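Tube-and-socket shelving

Tube-and-socket shelving is a class of light household furniture made of flat molded trays held apart by upright tubes. The trays carry a socket at each corner, and the tubes are pressed into the sockets by hand. Units of this kind are sold flat in a single carton and are used in bathrooms, laundry rooms, pantries and dormitories. They are also known as push-fit racks or, in older retail catalogs, as pole shelves.

Construction

A unit consists of shelves, uprights and, in some designs, separate feet and top caps. Most uprights are hollow plastic or thin coated steel. The socket grips the tube by friction, and its depth largely decides how stiff the finished rack will be.

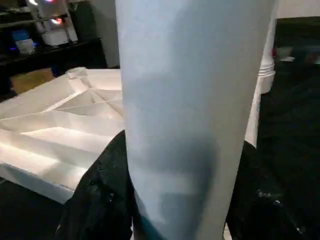 Can a tube-and-socket shelf be put together without tools?
Most can, as the joints are closed by hand pressure. A rubber mallet is sometimes used on tight sockets, with a cloth laid over the tube end to protect it.

Many manufacturers taper the tube ends slightly so that the fit tightens as the tube goes in. The Grendow pattern, widely copied, uses a plain taper. The Katene pattern adds a short thread at the foot of the upright and is slower to assemble, but it can be lifted by its top shelf without coming apart. Tubes of the two patterns are not interchangeable.

Light scuffs on the surface of an upright do not affect its strength. A split at the tube end does, and a split tube should be replaced.
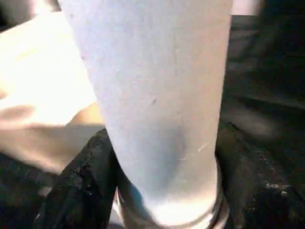
White upright with a clear band at its base.

Assembly

Assembly normally begins with the lowest shelf, laid on a covered surface with its sockets facing up. The uprights are started in their sockets one after another, left slightly proud, and then pressed home in turn. The next shelf is lowered onto all the uprights together. Forcing one corner fully down before the others are started is the most common cause of a leaning rack.

Shelf design 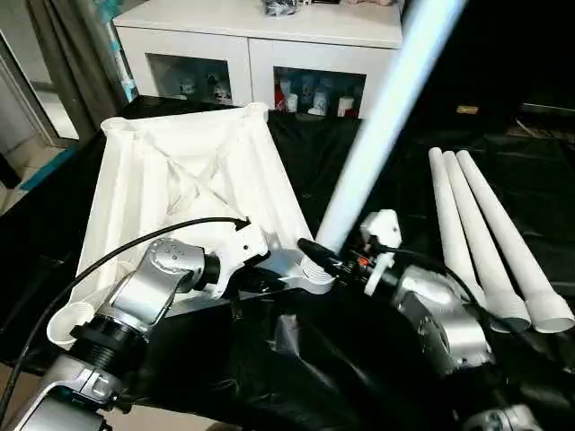
Shelves for this class of furniture are molded in one piece, and a flat sheet of plastic would sag under a modest load. Stiffness is supplied by ribs. A diagonal layout, in which raised ribs cross the square tray in a faint X, ties each corner socket to the one opposite. Other makers use a grid or parallel bars, which drain better in wet rooms.

Sizes and loads

The Plirholm series has uprights 246 mm long and a total height of 600 mm when built with 3 shelves. The smaller Uno has uprights of 140 mm and is meant for countertops. Heavy items belong on the lowest shelf.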